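October 27, 2021

Entry for the manipulation project, Tistari laboratory. Recorded by the undersigned for the shared log.

The morning was given to the results of the reweighting comparison, which finished overnight. The policy trained on all demonstrations with equal weight was compared with the one trained under the Camero scheme, in which each demonstration is weighted by how well a held-out model predicts its actions. Both were trained from the same 700 demonstrations and evaluated under the same protocol. The weighted policy completed 9 of its trials on the latch task and the unweighted policy completed 7. The number of trials was 10 in each case. This is too small a difference to report as a finding, and I have asked that it not be entered in the summary table until the second evaluation is done.

Agnese Žukauskas raised an objection at the review which I consider correct. The weighting penalizes demonstrations in which the operator pauses before contact, and pauses of that kind are common among careful operators. The scheme may therefore be removing hesitation that carries information about alignment. She proposed that the weights be computed only on the segments after first contact, with the approach left at equal weight. The change to the training code is minor and I have approved it. The version used for the overnight runs remains tagged, so that the earlier results can be reproduced.

Some time was also spent on the Jakach annotation tool, which continues to place the contact label several steps late when the gripper closes slowly. The correction agreed in March was applied to the older recordings only. It must be applied to the remainder before any segment-level weighting can be trusted.
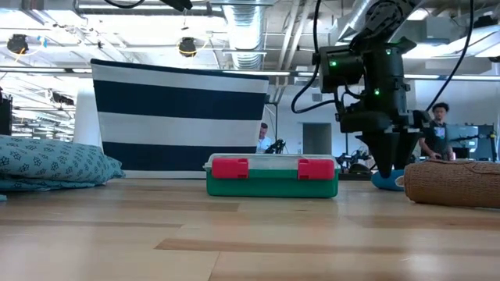 The question for the afternoon was how much the surroundings of the target should vary between trials. Our written protocol fixes the target and its starting region but is nearly silent on everything else, and two operators will read it differently. A policy that has learned to approach the latches from the front may be relying on the edge of the case, or on the contrast between the red latches and the green base, or on something behind them altogether. With the broad navy and white stripes directly behind the case, the clear lid is a difficult surface for the wrist estimate, and I would like this condition kept as a named one in the evaluation. Soft items such as the printed blue fabric and the brown roll should be listed by position in the trial sheet. At present they are recorded only as "clutter," and that word has covered very different arrangements.

I have drafted the following wording for the protocol, subject to comment:

Each trial sheet shall state the target, the background condition, and the position of every other item within reach of the arm. Items shall not be moved between paired trials of two policies. Where an item is displaced by the arm, the trial shall be completed, and the item returned to its marked position before the next.

The Soliman baseline was discussed briefly. Its authors report success per task and give no breakdown by background, so a direct comparison under our conditions will require running their policy here. I am in favor of doing so, although it will take almost all of the remaining evaluation time for this cycle – the segment-level runs would have to wait.

Outstanding: label correction on the remaining recordings; segment weights; revised trial sheet to Agnese for comment; decision on the baseline. The second evaluation of the present two policies is to proceed under the old sheet, with positions noted by hand in the margin.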